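I've been meaning to write about bottles for a while now, mostly because the cupboard under our sink is full of them and I can't seem to stop adding more. Clear ones, always. I like to see what's in them (and how much is left before I head to the shops).

It started in January, when I finally binned the cracked jug and began keeping water in the fridge in old 600 mL bottles. Rinse, fill, lid on, done! Aurelio Palacios from up the road reckons I should buy a proper glass set in a nice colour, and he's probably right, but glass and my kitchen tiles have a history.

The lids are my favourite bit. I keep them in an old Biser biscuit tin, and whenever I need one I tip the lot out and try 2 or 3 before something threads on properly. Same goes for the tablecloth situation, by the way – I'm completely gone on leafy prints at the moment, grey ones especially, with a bit of peach to cheer them up.
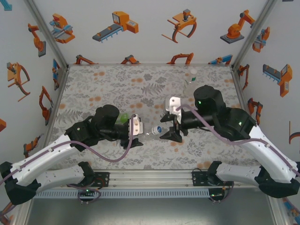
Clear bottles, white caps and grey fern fronds with spots of peach.

Next job is labels. I've got a roll of masking tape and a marker that mostly works, so I'll make a start after tea tonight.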